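Paper on the Floor: Collecting Office Waste Paper by Hand in Small Study Rooms
Student project report, Wynne building group
Supervisor: Eifion Rosser

1. Why we chose this subject

In our course every group must choose one ordinary task in a building and study it closely. The other groups took cleaning of windows and delivery of mail. We took waste paper. In the Wynne building at Maltivdale there are small rooms where students print, correct and throw away many pages each day, and a part of these pages does not arrive in the basket. In the evening somebody has to bend down and pick them up.

We wanted to know three things. How does a person collect paper from a carpet, when no instruction is given? Does it make a difference if the paper is flat or crumpled? And where should the basket stand?

We did not find much written about this. There are guides for cleaning staff, but they begin with the vacuum cleaner and say only that "loose objects are to be removed first". Our report is about this first step.

2. Method

We used two rooms with carpet on the floor. Seven students took part, all from our year. Each of them collected the paper in five rounds. In each round we put sheets of white paper on the floor, some flat and some crumpled, and placed a basket with a trash bag in it near the wall. The student kneeled or squatted as he or she liked. We did not tell them which hand to use or in which order to go.

For every round we wrote down the time, the order of the pieces (flat or crumpled first), and how many times the student went to the basket. We wrote also short remarks, for example "makes a pile" or "presses paper together before throwing". The rounds were done in August, always after 4 p.m., when the rooms were free.

The paper was old print-outs and drafts turned with the white side up. It was normal copy paper from Farner, the same which is used in the printers of the building.

3. Observations

3.1 Crumpled pieces first

Most students started with the crumpled pieces. A crumpled piece stands up from the floor and the fingers can go around it without effort. A flat sheet lies close on the carpet, and the nail or the finger tip must find the edge. On a hard floor this is even more difficult, as we noticed in a short trial in the corridor, but also on carpet it costs time.

Some students solved this in a way we did not expect. They put the open hand on the middle of the sheet and closed the fingers, so that the sheet became crumpled while it was still on the floor. After this it could be lifted like a ball. It is quick, but the paper then needs more space in the bag and it cannot be used again as scrap paper.

3.2 Use of both hands

We had thought that people would pick up with one hand and hold with the other one. This was true for three of the students. The others worked with both hands at the same time, each hand on its own piece.

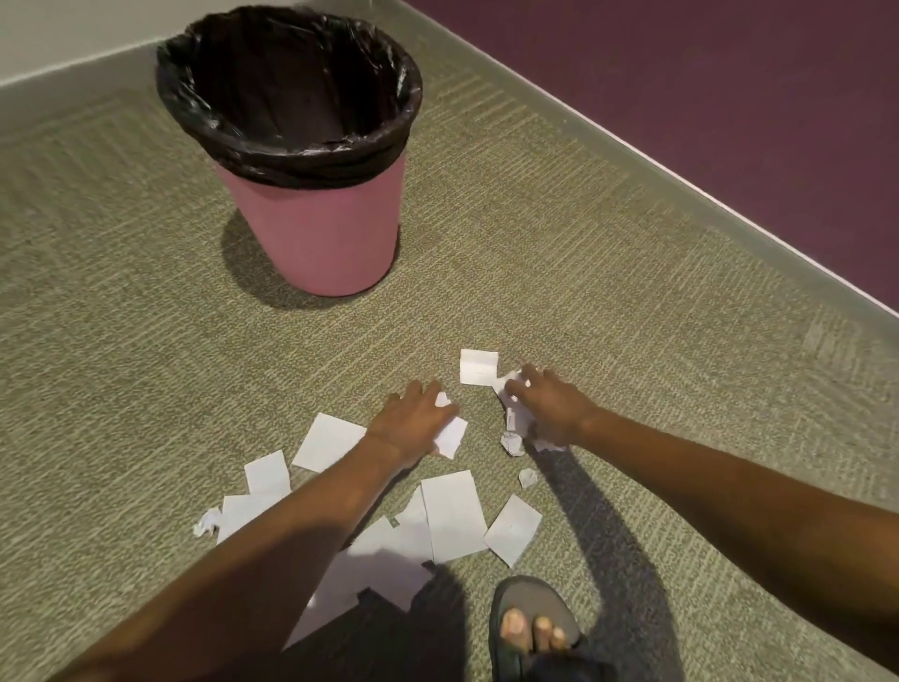 Page last modified: August, by the Wynne building group

With two hands at work, the left one can be flat on a crumpled piece while the right one already holds a bigger wad. The problem comes at the next sheet. When both hands are full, the student must go to the basket or put something down, and we saw both solutions. Those who put things down often made a small pile close to the knees and threw the pile away at the end.

3.3 The basket

The position of the basket was more important than we believed in the beginning. When it stood by the wall, students had to stretch or move on their knees. When we placed it in the middle of the sheets, they threw pieces in from a short distance and some of these fell beside it.

Also the bag matters. In the first rounds the bag was only put inside the basket, and after a few wads it slid down. Later we folded it over the rim with a wide edge, and after that it stayed in place. Light baskets can tip over if the hand touches the rim, so we recommend one with a wide opening.

4. Results

In total we recorded 169 trips to the basket. The student who made a pile in every round had the fewest trips, but was not the fastest, because making the pile needs time too - the pile falls apart and must be collected again. The fastest student used both hands and went to the basket when they were full.

The rounds with mostly flat sheets took longer than the rounds with mostly crumpled ones, for every student. We did not calculate a statistical test, as the group was small and the sheets were not placed in the same pattern each time. This is a weakness of our work. Mr. Rosser pointed it out early, and we should have drawn a plan of the floor before starting.

5. Recommendation

For the study rooms we suggest a basket in the corner next to the printer and a separate tray for flat sheets that are still good for notes. The Pusoser tray from the store room has the right size for this. The bag should be folded over the rim each time it is changed.

We would like to repeat the rounds with older people, for whom kneeling on the floor is a bigger effort - a tool with a long handle could be compared with the bare hand.

6. Open points

The time sheets of the second room are not yet typed in.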